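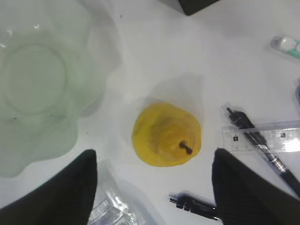

Weddale orchard grant, update to 24 April 2022. Spent 2,536 of the grant so far, mostly stakes, ties and the new water butt. 18 trees in on the Harnon side, 2 lost to rabbits – guards now on the rest. Pears still the favourite with the school families, yellow ones with a bit of brownish-green mottling and a short dark stem, so we want more of those next winter. Apinya Thepsuriya is chasing Widmer for a qoute.

Still to do: gate, signs, mulch. Path slipped to May, contractor busy. Recipts to follow by post.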